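"Eine Decke muss man zu zweit falten, oder man muss Geduld haben"

Ein Gespräch mit Edeltraud Pfeiffer über Bettwäsche, Tücher und den Platz im Schrank

Edeltraud Pfeiffer hat viele Jahre in der Wäscherei Bauerfeind gearbeitet, zuletzt als Leiterin der Abteilung für Hotelwäsche. Heute gibt sie kleine Kurse für Menschen, die ihre Textilien zu Hause besser ordnen möchten. Ich habe sie an einem Vormittag im August besucht. Der Kaffee war schon fertig, und auf dem Stuhl neben der Tür lag ein Stapel Kissenbezüge, den sie während des Gesprächs immer wieder ansah.

Meine erste Frage war, wie sie selbst das Falten gelernt hat. "Von meiner Mutter natürlich, aber falsch", sagt sie und lacht. "Meine Mutter hat alles so klein gefaltet wie möglich. Dann war der Stapel hoch und ist umgefallen. Bei Bauerfeind habe ich zuerst lernen müssen, dass man sich nach dem Fach richtet. Man misst das Fach, und dann weiß man, wie breit das Tuch am Ende sein soll."

In der Wäscherei gingen an einem gewöhnlichen Tag bis zu 263 Bettbezüge durch ihre Hände und die ihrer Kolleginnen. Für ein einzelnes Stück blieb wenig Zeit. Ob ihr das gefallen hat? "Am Anfang nicht. Ich war jung und fand es langweilig. Später habe ich gern dort gestanden. Die Hände arbeiten, und man kann sich unterhalten. Mit Sabine Rothe habe ich in diesen Jahren wahrscheinlich mehr gesprochen als mit meinem Mann."

Mit Frau Rothe ist sie bis heute befreundet. Die beiden haben auch den Kurs zusammen geplant, der im Nachbarschaftshaus Jilledero stattfindet. Er dauert 90 Minuten, und jeder bringt seine eigene Wäsche mit. "Das war Sabines Idee. Ich wollte Handtücher vom Haus nehmen, alle gleich. Aber zu Hause hat ja kein Mensch alles gleich. Da gibt es ein Spannbettlaken, ein Tischtuch von der Tante und eine Wolldecke, die viel zu dick ist."

Ich möchte wissen, womit die Teilnehmer am meisten Schwierigkeiten haben. Sie antwortet sofort: mit dem Spannbettlaken. Sie zeigt mir, wie man die Ecken ineinander steckt, und tut es dann noch einmal langsamer, weil ich nicht mitgekommen bin. "Man steckt die Hände in 2 Ecken, dann kommt eine über die andere. Danach das Gleiche auf der anderen Seite. Es wird nie so glatt wie in den Filmen im Internet. Das macht auch nichts, es liegt ja im Schrank."

Leichter findet sie die Tücher und dünnen Überwürfe. Trotzdem sieht sie auch dort immer den gleichen Fehler. Die meisten Leute falten in der Luft, der Stoff hängt schief, und am Ende passen die Kanten nicht zusammen. Sie selbst legt jedes größere Stück auf das Bett und streicht es mit der flachen Hand aus. Zuerst faltet sie der Länge nach, in Bahnen, und erst am Schluss quer. Von Faltbrettern hält sie wenig. Eines der Firma Brostasico hat sie geschenkt bekommen, es steht seitdem hinter dem Schrank.

"Das Bett ist der beste Tisch, den man in der Wohnung hat", erklärt sie. "Aber wenn eine dicke Decke darauf liegt, ist der Untergrund weich, und der Stoff sinkt ein wenig ein. Dann muss man öfter nachstreichen."

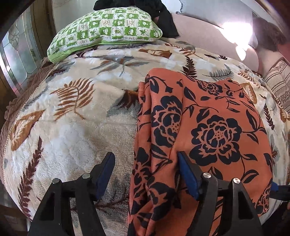 Bei gemusterten Stoffen achtet sie außerdem darauf, welcher Teil vom Muster oben liegt. In der Wäscherei war alles weiß, da spielte es keine Rolle. Zu Hause möchte sie eine Blume sehen, wenn sie die Schranktür öffnet. "Ich erkenne jedes Tuch an seinem Muster und muss nicht den ganzen Stapel herausziehen. Mein Mann sagt, das ist übertrieben. Er findet aber seine Sachen auch nie."

Dicke Decken faltet sie nur locker. Im Sommer kommen sie in einen Baumwollsack, am liebsten in die großen von Ostus, die man mit einer Kordel schließt. Von Beuteln, aus denen man die Luft heraussaugt, ist sie wieder abgekommen. Ihre Plüschdecken hatten danach Knicke, die lange nicht weggingen. "Eine Decke muss man zu zweit falten, oder man muss Geduld haben. Ich habe beides probiert. Zu zweit streitet man, welche Seite oben ist."

Zum Schluss frage ich, wie viele Garnituren Bettwäsche ein Mensch braucht. Frau Pfeiffer denkt lange nach. "3 pro Bett. Eine ist drauf, eine ist in der Wäsche, und eine liegt im Schrank, falls die Enkel kommen." Und wie viele hat sie selbst? Sie steht auf und holt die Kissenbezüge vom Stuhl. Die müssten vor dem Mittagessen noch weg, sagt sie, und ob ich vielleicht die andere Seite halten könne.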